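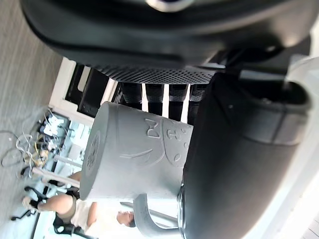
Ultside shared kitchen: progress report for December

Work since the last report has been on crockery and storage. Of the grant of £3,873, we have spent £2,506. The largest item was the shelving from Cladance, which was delivered in two parts and cost slightly more than quoted. The rest went on mugs, plates and a second kettle.

We now hold 47 mugs. Most are plain, and a smaller number have raised designs on the side. The plain ones stack better. The raised ones are popular with the lunch group and are easy to tell apart from the stock that belongs to the Choi room upstairs, so we will keep both kinds.
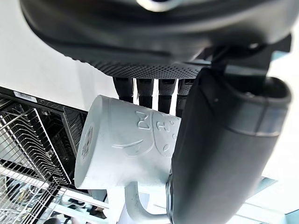
White mug with raised design on the side, handle downwards.

Two mugs were chipped in the first fortnight and have been taken out of use. Hisia has agreed to replace them at no charge.

Still to do: labels for the shelves, hooks for the tea towels and a lower shelf for wheelchair users. We have set aside £500 for these. The remainder is held for repairs until the spring, and we would like your agreement to carry it over.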